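Search Plomier Help Go

Silver tarnishing in storage
Posted Sat 19 March by Mei-kuen Kwok

My silver darkens within weeks in a drawer. What slows it down?

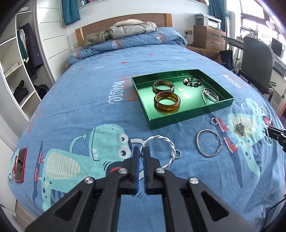
Twisted silver bracelet and the green tray

Wing-sze Tu
Sulfur in the air does it. Use zip bags with the air pressed out and an anti-tarnish strip in each. Keep humidity under 30 percent if you can. 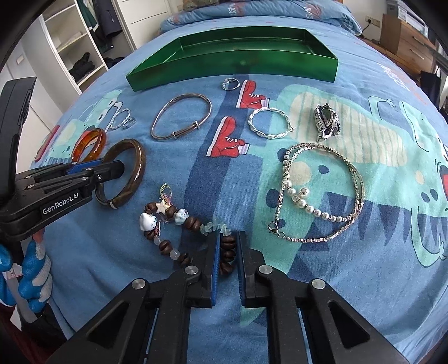

Rubber and wool both give off sulfur, so check the drawer liner. Store pieces singly. A shallow metal tray like the green one is fine for sorting, but it has no lid and won't slow tarnish.

Plisport
Baking soda and foil in hot water. Not for pearls

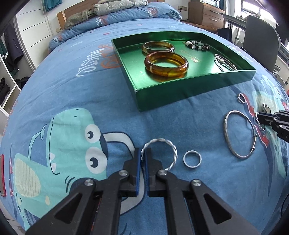

or anything glued. Rinse and dry fully before bagging.

Comments
Chang: Strips expire. Replace them every November.
Itomham: Chalk works too.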